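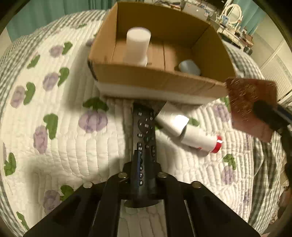 Fledthorpe Allotment and Garden Association
Minutes of the November meeting, held in the back room of the Methodist hall, 7.15 pm

Present: Araba Aryee (chair), Yichen Lei (secretary), D. Marsh, P. Whitlow, J. Whitlow, R. Osgood, S. Bell, plus plot holders from the lower field.
Apologies: M. Tranter, H. Cole.

1. Minutes of the last meeting
Agreed, with one correction. Item 6 should read "the east gate", which has the broken latch. The west gate is sound.

2. Matters arising
The latch has been replaced by R. Osgood. The key code is unchanged.
The letter to the parish council about the verge has gone off. No reply yet. Secretary to chase.
The notice asking people not to leave cars in the turning space has been put up twice and has blown down twice. P. Whitlow will screw it to the post.

3. Water
Araba Aryee reported that the supply was turned off at the stopcock at the end of last month and the standpipes drained. The tap by plot 9 still drips. It will need a new washer before the supply goes back on.

The meter reading at shut-off showed 217 cubic metres used over the season, which is higher than last year. There was discussion of why. J. Whitlow thought the dry spell in early summer explained most of it. S. Bell said hoses had been left running into the dipping tanks on more than one evening and that the rule on this is not being followed. D. Marsh asked whether the ball valve on the middle tank had ever been looked at after it stuck in the spring. It has not.

Agreed: R. Osgood to check the valve on all the tanks before the water goes back on. Secretary to put a reminder about hoses in the spring newsletter. A proposal from S. Bell to ban hoses altogether was put to the meeting and not carried.

4. Lower field drainage
The bottom row of plots was under water again after the heavy rain. The plot holders affected said they had lost leeks and most of their winter cabbage, and that the path is not safe in boots with any wear on them.

Two quotes have been received for clearing the ditch and laying a new pipe under the path. Fomach quoted £720, to include taking the spoil away. Gakudton quoted £512, leaving the spoil on site. Yichen Lei had spoken to both. Fomach could start sooner. Gakudton would want the hedge cut back first for the digger, at our cost.

P. Whitlow said the spoil could be spread on the rough ground behind the compost bays, and he would lend his barrow. D. Marsh was against this – the ground there is heavy enough, and the spoil will be full of bindweed. S. Bell asked whether the ditch belongs to us or to the farm. The chair believed it is ours up to the willow. The tenancy map is not clear on the point.

Agreed: Secretary to ask the farm about the ditch in writing. Decision on the quotes held over to the next meeting. In the meantime, boards to be laid on the worst part of the path.

5. Rents
Rents were due at Michaelmas. Three remain unpaid. Reminders have been sent to all three, and one has replied to say a cheque is on its way. The other two plots have not been worked since the summer and will be offered to the waiting list if nothing is heard by the end of the month.

It was agreed to keep the rent as it is for the coming year. The rent for a half plot stays at half the full rate, as now. J. Whitlow asked for it to be minuted that she thinks the deposit for new tenants is too low.

6. Seed order
The group order will go to Wumbei again, as the discount was good and only one packet was short last time. Forms are in the hut. Onion sets and seed potatoes are on a separate sheet this year – please fill in both. Forms and money to Yichen Lei by the end of the month, in an envelope with your plot number on the front. Late forms cannot be added.

7. Compost bays
The left-hand bay is full and should not be added to. The right-hand bay is open. Cooked food was found in it again, and rats have been seen near the hut. No cooked food, bread or meat, please. Perennial weeds to be taken home or burnt.

8. Bonfires
Permitted after 4 pm until the end of February, as before. A neighbour in the lane has asked to be told beforehand. The chair has given her the secretary's number.

9. Any other business
A pair of loppers with one taped handle has been left in the hut.
R. Osgood asked if the hut roof could be felted in spring. To go on the next agenda.
H. Cole wishes to give up plot 14 but keep her half of the greenhouse. Deferred, as she was not present.

Meeting closed at 8.50 pm. The next meeting will be in January, same room.

Fledthorpe Allotment and Garden Association | Contact the secretary | Back to top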